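The Skurneck reading stand, and the long novel I read on it

I bought the Skurneck stand in April, when my wrists had enough of holding Ravn. For who does not know it, Ravn is a family novel of 1,053 pages, about two sisters who inherit a ferry and stop speaking to each other. It is a wonderful book and a very heavy one.

The stand is a simple thing: a back plate, a foot, and two clips for the pages. It folds flat and has 5 positions. I use only the second one at the table and the fourth one in bed. The maker says it carries books of up to 700 pages, so my test was perhaps not fair. Still, it did not fall once. It leaned a little in the last position, so I stopped using that one.

The clips are my complaint. They are strong, and for the first 66 pages they want to close the book by themselves - the left side is then too thin. I lost my place in the chapter with the funeral and I was quite angry. In the middle of the book everything is balanced and you forget the stand, and this was lucky for me, as the middle is where the older sister finally reads the letters.
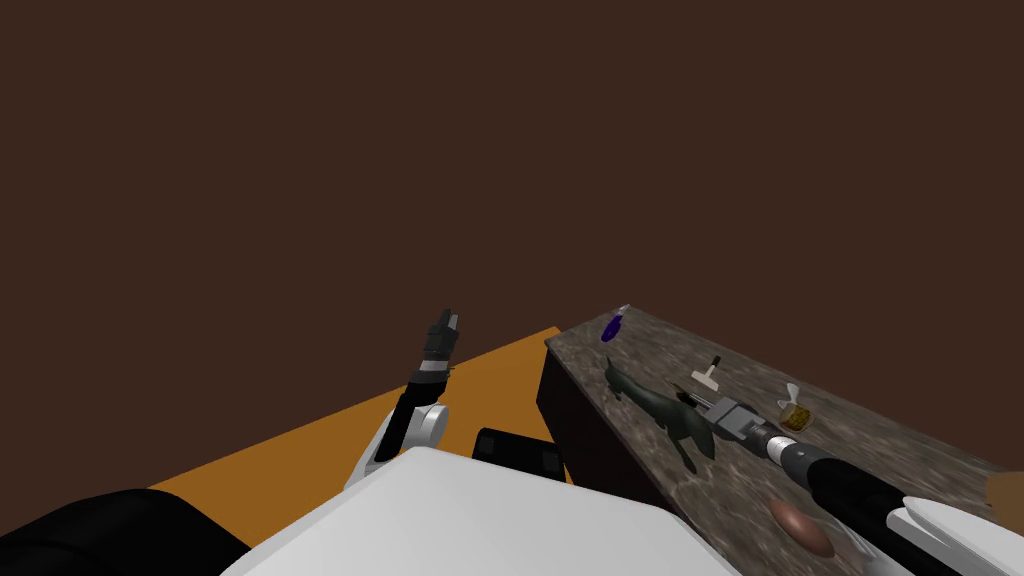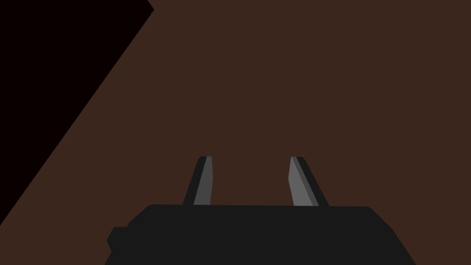
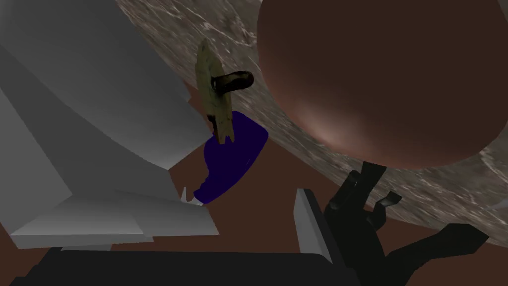 After Ravn I tried a thin paperback, Descombe, a marriage story told only in telephone calls. With this one the clips cover the last line of each page, and I had to lift them all the time. For thin books I went back to my hands.

I would buy the stand again for hardcovers. The older Ovama model, which I had before, was lighter and had softer clips, but its foot was too short and it slid on the blanket. Four stars for the stand, and five for Ravn, even if I wish the ferry had stayed in the family.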